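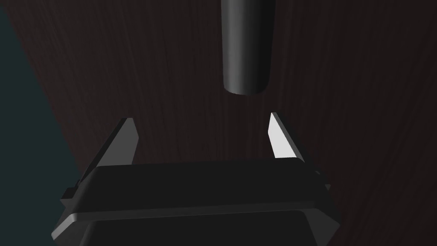 ok so I've finally moved all my savings out of the old account and I have Thoughts. long thread, typing fast, tea going cold

1/ background. had the same savings account since I was sixteen. same bank. same little green card in a drawer somewhere. never once looked at the rate

2/ looked at the rate in the week before Christmas. reader, it was rubbish. I earned enough interest last year for a sandwich. not a nice sandwich

3/ the thing is I'm not bad with money?? I do a budget. I know what I spend on cat food. I just had this one pot I never looked at as it was "safe"

4/ and it was safe! it was also going backwards every year against the price of everything. knew that in theory. did nothing about it for a very long time

5/ so. step one was finding out what I had. three places. main savings, an old fixed thing that ran out and rolled into something worse, and an account from when I lived in Pendale that I'd half forgotten

6/ the Pendale one had £703 in it. seven hundred and three pounds!! sitting there since I moved out of the flat over the chip shop

7/ getting into it was a saga. old address, old phone number, old surname on one bit of it. the building society wanted proof of me from before I was this me

8/ phoned up. 34 minutes on hold. the hold music was pan pipes. I like pan pipes less now

9/ the woman who answered was lovely though, went through it all slowly, told me exactly which papers to post and which not to bother with. take the name down when you get a good one. I didn't and I wish I had

10/ posted the lot. recieved a letter back nine days later saying they needed one more form. posted that. then it was fine

11/ if you think you might have an old account somewhere, go and look for it. bank statements from the old house, that shoebox, emails from ten years ago. search your inbox for "welcome to your account", that's how I found the fixed one

12/ step two, the rolled over fixed thing. it had ended in March. they'd written to tell me. I had filed the letter very neatly without reading it

13/ put a reminder in your phone for the day a fixed rate ends. and another one two weeks before. do it when you open it, not later, you won't do it later

14/ step three, where to put it all. this is where I lost most of a weekend

15/ every comparison table has a different number one. half the top ones have a bonus rate that drops off after a year. some want you to have a current account with them as well. some let you take money out three times and then sulk

16/ I made a list on the back of an envelope of what I wanted:
can get at it within a day or so
no bonus nonsense
an app that isn't horrible
protected under the normal scheme

17/ that knocked out nearly everything, what a relief. went from a page of options to four

18/ a word about the protection thing as people kept asking in the replies last time. check that the name on the account is covered, and check whether two brands are secretly the same bank underneath. the limit is shared if they are. it's usually in the small print at the bottom of the page

19/ not an expert!! just someone with an envelope. please look it all up yourself

20/ ended up splitting it. easy access pot for emergencies, one year fixed for the bit I don't need. the emergency one is £3246, which is three months of rent and food and bus and the cat

21/ why three months. no idea, it's what my mum always said. six would be nicer. six is the plan

22/ opening the new one took less time than making dinner. closing the old one took ages. they really do not want to say goodbye

23/ they offered me a "loyalty rate" when I said I was leaving. it was still worse. after all those years. I was a bit hurt tbh

24/ step four, which I hadn't planned, was going through the standing orders. as you're in there anyway

25/ found I was still paying Stokier for the phone insurance on a phone I gave to my nephew. been paying it for two and a half years. have cancelled. do not do the sum. I did the sum and it was £172

26/ ALSO Ahonen, the exercise app. joined one January, went on it twice, kept paying as leaving felt like admitting something. cancelled that too. felt nothing. well, felt a bit lighter

27/ kept Rornar, the radio plays one, I listen to it every night and it's cheap. the point isn't to cancel everything and sit in the dark

28/ someone always says "just don't buy coffee". I don't buy coffee. I was losing money by being polite to a bank

29/ ok replies are coming in while I type so quick answers

30/ "do I need to tell the tax people" - depends how much interest you get and what you earn. there's an allowance, most people with small savings are under it. look it up on the government site not on here

31/ "what about ISAs" - yes, I've got one, that's a whole other thread. short version, if you move one DON'T take the cash out yourself, fill in the transfer form and let the new lot do it. otherwise you lose the tax free bit on that money

32/ "which bank did you pick" - not saying, rates will have changed by the time you read it and then you'll be cross with me

33/ "isn't it a faff for a few quid" - yes. it's a faff. it's also going to be a fair bit more than a sandwich this year. I worked it out as two big shops and a train ticket to my sister's

34/ "I'm scared to look" - oh I know. I was too, that's why it took me so long. do it with someone in the room. or do just one account, write the number down, stop. do the next one next weekend

35/ the looking was the worst part by miles. everything after was forms

36/ things I'd do diferently: start with the passwords. I reset the same one four times. got locked out on a Friday evening and had to wait the whole weekend feeling like a criminal

37/ and move a small amount first. I sent a tenner, waited for it to land, then sent the rest. still felt sick pressing the button. checked the account number out loud, to the cat

38/ also tell someone where it all is. doesn't have to be the passwords, just a bit of paper with the names of the banks. when my gran died it took my mum months to find everything and she did not need that on top

39/ mine is in the recipe tin behind the flapjack card. and now I've told the internet, so I'll be moving it

40/ been meaning to do this for years and in the end it was a few evenings and one bad phone call. the quiet bit after Christmas is good for it, you're already indoors in your dressing gown with a biscuit

41/ right the tea is properly cold. off to put the kettle on and then ring my sister about that train

42/ oh and someone asked about premium bonds. have some. have won £25, once. spent it on a lamp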